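Skeltondale Business Certificate, evening track: my review

I signed up in May thinking I'd coast through, and wow, was I wrong! The marketing unit is great — tons of real pricing work, and the Trastora case kept me up past 8 more than once. Accounting drags, though (two whole modules on depreciation, really?). Feedback on my papers took two weeks, so plan for that. I'd still pick it over the Elstead course, which felt thin to me. Four stars, and I'm eyeing the advanced one next. 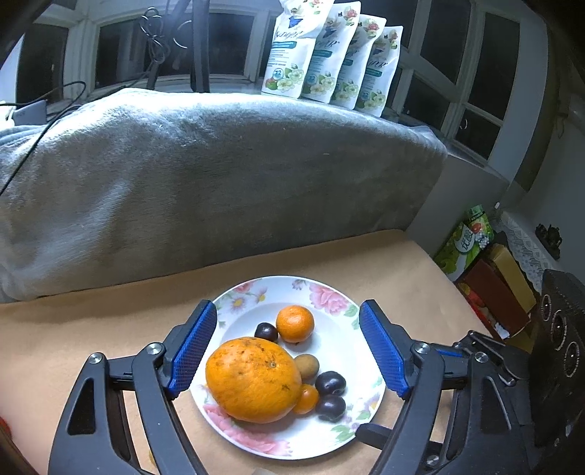 Fruit on the rose-rimmed plate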